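SKARNHAM ORAL HEALTH FORUM

Minutes of the November meeting
Held in the upstairs room, Toft Health Centre, 6.15 pm

Present: Prasanna Thambiah (chair), Rafsan Liyanage (dental lead, Vikville practice), Ieuan Pugh (school liaison), Jahangir Howlader (data and returns)
Apologies: Tharindu Uddin (sent a written note, see item 5)

1. Minutes of the last meeting

Agreed with one change. Under item 4, "fluoride rinse" should read "fluoride varnish". JH to reissue.

2. Matters arising

2.1 The autoclave at Toft passed its annual inspection. Certificate filed.

2.2 The recall letter has been reworded. The line about missed appointments now comes after the booking details. Both practices are using the new version.

2.3 Key to the Toft store cupboard still outstanding. Carried forward.

3. Varnish programme, reception and year one

3.1 IP reported on the autumn round. Consent forms went out to 390 families across the four schools. Returns were slower than last year at two of them. Forms sent home in book bags came back sooner than forms sent by email link, and IP asked that paper be kept as the main route for the spring round.

3.2 Some 31 children had a signed form but were absent on the day. RL does not want a separate visit for each school. Families will be offered a slot at Vikville in the half-term week, and any child not seen then goes on the spring list.

3.3 Two forms were returned with the allergy section blank. Neither child was treated. RL asked that office staff check this section when the form is handed in. IP to write to the four school offices.

3.4 Varnish stock. Present stock is enough for the half-term slots but not for the spring round. RL to order in January. Expiry dates to be checked on delivery and written on the outside of the box.

4. Diet diary pilot

4.1 JH tabled the first set of returns. The diary covers three days, one of them at the weekend, and asks for the time of each snack and drink as well as what it was. Completion was good for the first day and fell off on the third.

4.2 The meeting discussed how to code fruit juice taken with a meal. RL's view was that juice at a meal and juice between meals should be kept apart in the table, as the number of separate sugar exposures in the day is the figure of interest. Agreed. JH to recode.

4.3 PT asked whether dried fruit was being entered as fruit or as a sugary snack. It has been entered both ways. It will be entered under its own heading from now on and the earlier sheets corrected.

4.4 Bedtime milk. Plain milk not to be coded as a sugary drink. Flavoured milk is.

4.5 No results to be circulated outside the forum until the recoding is finished.

5. Leaflet and supplies

5.1 TU's note was read out. The printer has quoted for 500 and for 1,000 copies of the family leaflet. The larger run costs less per copy but the recall intervals page may need changing in the summer. Agreed to order 500.

5.2 RL asked for two changes to the text before it goes to print. "Brush for two minutes" to be followed by "last thing at night and at one other time". "Rinse" to be taken out and replaced with "spit, don't rinse".

5.3 Skarino have changed the handle on the small-headed toothbrush. Samples were passed round. RL found the head size unchanged and had no objection. The order for the spring packs stands.
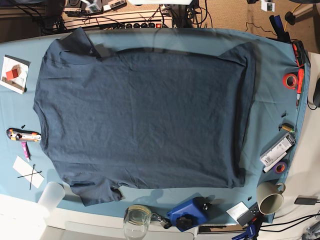
5.4 Sand timers to be left out of the spring packs. Several were broken on arrival last time and the supplier has not replied to IP's second letter. The money saved goes towards toothpaste at the adult fluoride strength for the older siblings' packs.

6. Access and waiting times

6.1 RL reported that Vikville is booking routine child check-ups nine weeks ahead. Urgent slots are held back each morning until 10 am and then released.

6.2 Toft has one surgery out of use while the suction line is repaired. The part has been ordered. Hygienist sessions have moved to the afternoon in the meantime.

6.3 PT asked for waiting times to be reported on the same basis by both practices, counted from the date of request to the first date offered. Agreed.

7. Any other business

7.1 IP has been asked for a talk on mouthguards by the junior rugby section. RL willing, subject to date.

7.2 Parking at Toft is restricted after 7 pm. Members to use the lower car park.

8. Actions

JH: reissue last minutes; recode diary returns; draft common waiting time sheet
IP: write to school offices; chase cupboard key; reply to rugby section
RL: confirm half-term slots; order varnish in January
TU: amend leaflet text and place print order
PT: book room for next meeting

Meeting closed at 7.40 pm. Next meeting at Vikville, date to be sent round by PT.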